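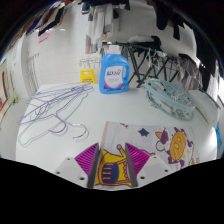 Minutes – manipulation software meeting, October

Present: Rosalba Monti (chair), perception, planning, control, tooling. Praltero joined by phone for items 2 and 3. Van Leeuwen sent apologies and written comments, read out under item 4.

Started 10:05.

1. Minutes of the last meeting

Accepted with one change. The action on the calibration script was listed under planning and belongs to tooling. Tooling confirmed it is done and merged.

2. Towel grasping, laundry table

Perception reported on the edge detector. On plain cloth it is doing what we want. On printed towels it still takes outlines inside the print for cloth edges, mostly where a dark outline runs close to the real border. A purple line around a cartoon face gets nearly the same score as the hem. The white towel on the white tabletop makes this worse, as the hem itself has little contrast and the print has a lot.

Two fixes were discussed. The first is to train with more printed cloth and mask the print during augmentation. The second is to use the shape of the whole towel first and only look for edges near its outline. Rosalba asked which could be ready before the next Clodier delivery. Perception said the second, and that the first should follow anyway.

Praltero asked if the lens model could be part of the problem. The table edge curves strongly in the wrist view and a straight hem near the border of the view is not straight in pixels. Perception currently runs detection on the raw view and undistorts the points afterward. Control would like to see undistorted input tried at least once, even if it costs resolution at the sides. Agreed to run both on the same recordings and compare.

Decision: outline-first method goes into the main branch behind a flag. Flag stays off by default until the comparison is in.

3. Grasp state and slip

Control presented the new grasp state estimator. It takes finger opening and motor current and gives one of three states: open, closed on nothing, closed on something. Thin cloth is the difficult one. A single layer of towel between the fingers changes the opening very little, and the estimator flips back and forth between the last two states.

Control proposed a hold time of 300 ms before a state change is published. Planning objected that the regrasp logic waits on that message and would get slower on every pick. After some discussion it was agreed to publish the raw state and the filtered state on separate topics. Regrasp uses the raw one, logging and the labeling tool use the filtered one.

Praltero asked for the visual check to be kept as a second source. Perception said the area between the fingers is easy to crop, as the fingers sit at the bottom center of the view, and a small classifier on that crop is cheap to run. The magenta pads are easy to segment and could also be used to check finger opening against the encoder. No decision on the pads – perception will write half a page on it first.

Praltero left the call.

4. Clutter and planning

Planning has the collision map working with the table contents included. Bottles and other solid items come through well. A blue detergent bottle at the back of the table is now a stable box in the map and no longer grows when the view moves.

Wire hangers are the open problem. A pile of thin hangers comes through as scattered points, and the map filter removes most of them as noise. The planner then treats that side of the table as free and routes the gripper through it. Clip hangers with a translucent ring have a similar issue: the clips are kept and the ring is partly lost.

Van Leeuwen's comments, in short: do not try to rebuild thin objects in the map, segment them in the image and block out the whole area as a keep-out zone. Planning agrees for piles. For a single hanger that has to be picked up, a zone is no use and a proper pose is needed. Rosalba said picking hangers is outside the current scope and the zone is enough for now.

Control asked that keep-out zones carry a height. Without one the arm takes very long ways around something that lies nearly flat. Planning will add the field, with a default that can be changed per object class.

Clothes on the overhead rails and the drying rack are beyond the work area. They stay out of the map. The crop box will be set in the config file and not in the code.

5. Tooling

Dira, the replay tool, now loads gripper state next to the video and steps both together. Known faults: the time slider jumps when a recording has a gap, and the export button writes the file twice. The second is harmless but people have complained.

There was a request to tag recordings by cloth type (plain, striped, printed) so the comparison in item 2 can be split up. Tooling will add a free text tag first and a fixed list later. Perception would have preferred the fixed list now. Left as is, to be looked at again when there are enough tags to see what people type.

Nightly tests have been failing on the planner package for a version mismatch. Planning will pin the dependency.

6. Any other business

Control reminded everyone to record the calibration file name in the run notes. Several recordings cannot be used for the lens comparison without it.

Actions

Perception – outline-first detector behind flag; raw and undistorted comparison; half page on pad segmentation
Control – split grasp state into two topics, update message docs
Planning – keep-out zones with height field, crop box to config, pin dependency
Tooling – slider fault, double export, free text tag in Dira
Rosalba Monti – tell Clodier that hanger picking is not in this delivery; send minutes to Van Leeuwen

Closed 11:20.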